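Brastum Play Fruit Set, review
Posted 2022-04-24

Bought this to replace a felt set that had gone gray from washing. I paid for it myself from the Pondthorpe store and have had it long enough to say what holds up.

The fruit is sold loose in a cardboard box, with no tray or basket. The one outer flap tore the first time I opened it, so plan on keeping the pieces in something else. Mine are in a bin with the cups and plates from an older set.

Size is good. The banana and the melon are easy for a small child to pick up, and neither one fits in a mouth. The colors are strong and have not come off on hands or on the table. The skin is smooth and wipes clean with a damp cloth. Jam took two passes.

The oranges are the best pieces. They come as a bunch of three with green leaves and a stem, and from across the room they pass for real fruit. The drawback is that they stay together. If you want to play store and sell one orange, you can't. The leaves also collect dust and are harder to wipe than the fruit.

The melon is yellow with pale stripes running the long way. It is oval, so it won't stand up, and it rolls if the table isn't level. I put a cup against it when I lay things out for a game.

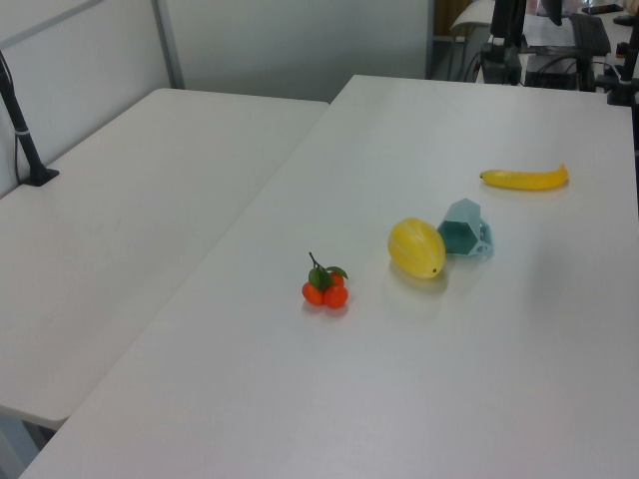 Shipping took 16 days, longer than the store page said. One leaf was bent on arrival and straightened out after a night under a book.

I also looked at the Nemeseo set, which has up to 47 pieces depending on the version. Most of those are small vegetables, and I didn't want to be picking them up off the floor every evening. The Brastum set has fewer pieces, and they are larger.

I would buy it again at the sale price. At full price I would wait until May, when the store usually marks down toys.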